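片付け作業データ収集ギャラリー:Nonon 第2セット

Nonon は、卓上の小物を容器に仕分ける動作を模倣学習で獲得させるための収集プロジェクトである。本ページには第2セットの収集時の写真を3点掲載する。制御系の構成と学習結果は別ページにまとめてあり、ここでは物品の配置と記録手順に関する事項だけを記す。

収集は遠隔操作で行い、操作者の入力、関節角、グリッパ開度、手首カメラと外部カメラの映像を同時に記録する。記録ツールは社内製の Nandis を用いた。第2セットの目標は2,000エピソードで、1月の時点で有効と判定したものは295エピソードである。1エピソードの長さは20秒程度を目安とし、途中で把持に失敗しても、操作者が自力で復帰した場合は破棄せず残す。復帰動作そのものを学習対象に含めるためである。

配置と初期状態

白い天板の上に仕切り付きの透明ケースを置き、その外にも物を配する。手前に小さな立方体と緑の人工植物、左に布製のバスケット。人工植物は操作対象に含めず、接触した場合はイベントとして記録に残す。

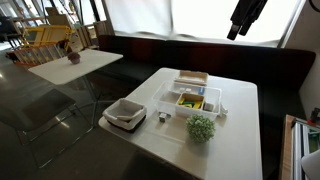

光条件について

窓からの外光は遮断していない。白い天板は反射が強く、時間帯によって物体の輪郭の出方が変わる。第1セットは照明を固定した部屋で収集したが、学習済みモデルを別の部屋で動かすと把持位置の推定が大きくずれた。第2セットでは午前と午後の両方を含め、開始時刻をエピソードのメタデータに入れている。露出は自動とし、セッションの途中で設定を変更しない。カーテンの開閉もセッション内では行わない。

手首カメラの視野

手首カメラの映像は外部カメラより近距離の情報を多く含むが、指と本体による遮蔽が常に生じる。取付角度は Wuretti の試験機で用いた値を引き継いだ。指先の間に接触予定の面が入ることを優先した角度であり、画像の下側は本体が占める。学習時に下側を切り落とす案も試したものの、指の開閉状態が読み取りにくくなるため採用していない。

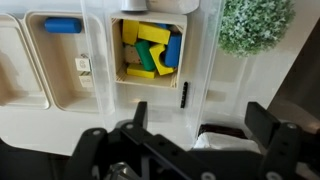
ラベルの粒度は第1セットから変更した。従来は「ブロック」の一語で済ませていたが、形状によって把持の方針が異なるため、指示文には色と形を併記する。小さな木箱に詰まった積み木でいえば、黄色の直方体とアーチ形、緑と青の円柱はそれぞれ別の対象として書く。円柱は姿勢も区別し、斜めに寝た緑と直立した青では接近方向の候補を分けて登録する。左のトレイの区画に横たわる青い円柱のように、同色同形の物が複数ある場合は、「トレイの中の」「木箱の中の」といった場所の句を必ず付ける。場所の句が欠けた指示文は検査で差し戻しとし、映像は残したまま文だけを書き直す。

透明な壁越しに見える物体の扱いにも規定がある。手前の壁を通して見えているだけで、上方からの接近が可能と確認できない物は、そのエピソードの対象に選ばない。深度の欠損が多い領域は補間せず、欠損のまま保存する。補間は学習側の前処理で行い、元データには手を加えない。

外部視点

外部カメラはアームの先端と机上の主要な物体が同時に入る位置に固定する。白い手首部の橙色の帯は、映像上で手先の位置を目視確認する際の目印に使っている。黒いケーブルが指の下に輪になって垂れており、物体の上を通過する軌道では、ケーブルと物体の重なりを検査項目に加えた。

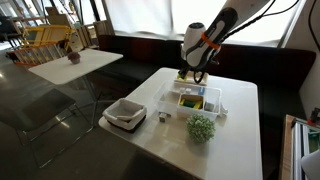
エピソードの判定基準

有効:指示文の対象を、指定された容器または区画に入れて手を離したもの。対象が倒れても区画内に収まっていれば有効とする。
保留:対象以外の物が動いたもの。移動量を外部映像で測り、検査者が判定する。
無効:記録の欠落、時刻同期のずれ、操作者の指示文の取り違え。

判定は収集者とは別の担当者が行う。検査項目は9項目あり、一覧は Nandis の手順書に収録した。保留の大半は、隣り合う物に指の外側が触れた例である。

データ形式と公開範囲

映像は圧縮し、関節角とグリッパ開度は無圧縮で保存する。映像と数値系列の時刻は記録開始時に合わせ、終了時のずれをメタデータに残す。第1セットとの互換のため、旧ラベルも併せて格納した。

評価用の配置は Carrasco 側で別に作成しており、本ページの写真には含めていない。学習用の配置を組む担当者にも評価用の配置は開示しない。第2セットの公開は有効エピソードが目標数に達した後とし、それまでは共同研究先に限って提供する。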